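PACKING NOTES
Die-cut mailers replace taped cartons for small case goods

From the Undham packing bench
September issue

Small case goods leaving the Undham site now ship in one-piece die-cut mailers. The change covers hard cases, instrument boxes and anything else with a handle or latch that used to go out in a standard slotted carton with tape on both seams. Taped cartons stay in use for soft goods and for anything over 11 pounds.

The mailer arrives flat, as a single corrugated blank with the flaps, tabs and slots already cut. It needs no tape to hold its shape. Blanks come from Paredes in bundles of 17 and are stored flat on the lower shelf, printed side down. Do not stand a bundle on its end. The tabs at the bottom of the stack crush, and a crushed tab will not seat in its slot.

Folding order matters more than it did with the old cartons. Score lines should be pre-bent by hand before any tab is inserted, starting with the two long sides and finishing with the lid. A flap that is forced before its score is broken tends to crease a little to one side of the line, and the lid then closes out of square.
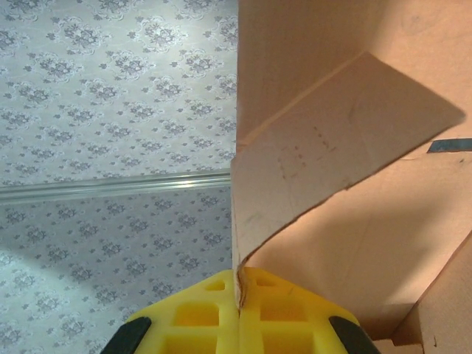
Cut edges vary from bundle to bundle. A slightly rough edge on an outer flap is acceptable if the tab behind it is whole. Reject a blank if a tab has delaminated, if a slot has split past its end, or if the board has a crease running across a panel where there is no score. Rejects go in the flat bin for use as interleaving.

Set the item next to the blank before folding and check it against the base panel. The base panel should show a margin on all four sides. If the margin on either long side is less than the thickness of a finger, use the next size up.

Hardware is the usual source of trouble with hard cases. Latches, handle brackets and corner fittings stand proud of the shell, and in transit they press into one spot on the wall of the box. In the Grotness trial, 158 cases were sent out and back by road, and nearly all of the wall damage was found opposite a latch. Handles did less harm when they were folded flat and held with a paper band. 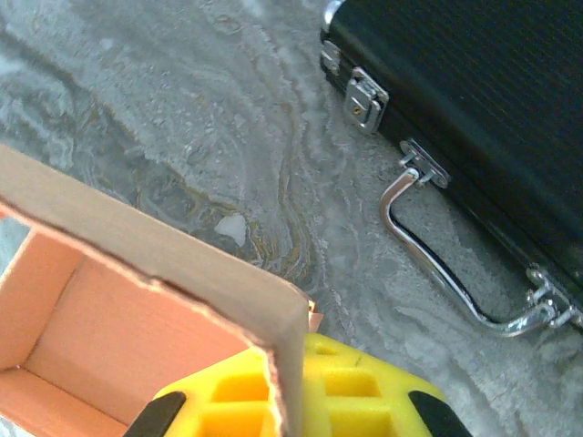

Close every latch before packing, including on empty cases. Keys travel in a separate envelope under the lid and never in the lock. Fold a strip of interleaving over the latch side, two layers thick, and lay the case so that side faces the hinge of the lid, where the board is doubled. Metal parts with a polished finish get a sheet of tissue first, as bare corrugated board can leave fine rub marks on plating.

With the case in place, raise the front wall, tuck the side ears in and bring the lid over last. The lid tabs should enter with light pressure from both thumbs. If they need more, open the box and look for an ear that has folded outward.

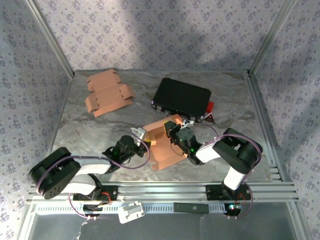 Folding in progress, with a second blank laid flat at the back left and a black case beside it.

Adura labels remain the standard label for all outgoing boxes. Place the label on the lid, clear of the front edge, so the box can be opened without cutting through the address. Some 5 percent of mailers came back last quarter with the label wrapped over the front seam, and those boxes could not be reused.

Remaining stock of the small slotted cartons should be used up on soft goods. Requests for the larger mailer size go on the supply sheet by noon for next-morning delivery to the bench.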